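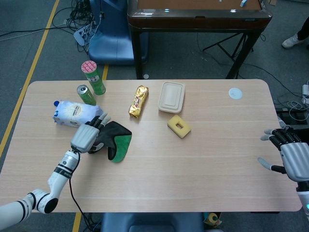
Tuesday, evening

Got to the Tustcombe workshop at 6 and had the bench area to myself until it got dark. The plan was to have the left hand pick things up off the table and put them down again without me touching the sliders, and I got partway.

I started with the soft stuff. The green and black mitt is the one I like best for this because the hand can be a little off and still get hold of it. The sponge is nearly as easy, apart from the cutout in the middle. If a fingertip goes into the hole the thumb closes on nothing and the software still says grasp complete. I need to stop trusting that message. It only looks at how far the fingers have closed.

The drink can is another matter. Lying on its side it rolls as soon as the first finger touches it. I tried coming down from the top and I tried coming in low from the end. Low from the end is better, but the wrist cable pulls when the forearm drops that far. I have written this down before and not fixed it. The cable wants to be two inches longer, or else clipped higher up the arm so it doesn't hang off the front of the table. Clipping is cheaper. Try that first.

The candy bar I left alone after one go. Foil throws off the depth reading and the hand stops short of it.

Right arm: no tasks yet. I kept it open and parked over its end of the table, and it held position without drifting. Last month it was sagging at the elbow by the end of every session, so the new gear from Pinditz was worth the wait. Their invoice says 3,000 hours for that part. I will be happy if it gets through the summer.

The motion files are all in the Trotamden folder now, one for each object. I renamed the old ones by hand, which took longer than it should have. Two were duplicates and I deleted them. The Wanigasekara controller code is still the old version. I want to update it but not on the same night as anything else, because the last time I did that I couldn't tell which change had caused the jitter.

I also lowered the closing speed on the left hand. It looks slow now, but the mitt doesn't get shoved toward the middle of the table before the fingers are around it. I'll leave it there for the soft things and make a separate setting for the hard ones.

The tall snack canister I want to save for when both arms are running. Left to steady it, right to take the lid. That is a long way off.

Ate a sandwich in the car at eight and went back in for another hour. My back hurts from leaning over to reset things after each try. A long stick with a hook would help. So would a higher table, but this one is the size I measured everything for.

For next time: clip the cable, put a strip of something grippy under the can, run the mitt again from the saved file and see if it repeats. Bring the small hex keys home, they need sorting.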